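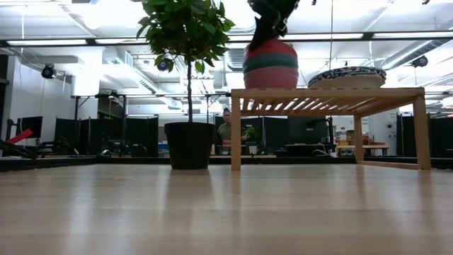

*A gripper holding a banded vase by the neck over a slatted table.*

**Robot demonstration** is the practice of showing a robot a task so that it can later attempt the task by itself. It is done in two main ways. In hand guiding, a person takes hold of the arm and moves it through the job. In remote control, or *teleoperation*, the person works a separate set of controls and the arm copies the movements.

Each run is stored as joint positions, gripper openings and camera images. The Tundo household set holds 200 runs of one task, lifting a vase and putting it down again; 115 were made by remote control and the rest by hand guiding. Arms used for this work commonly have 7 joints.

Hand guiding needs little equipment, but the person's hands can block the cameras. Remote control avoids this — though most operators need practice before their movements are smooth.

## See also

- Jurstead method
- Lã controller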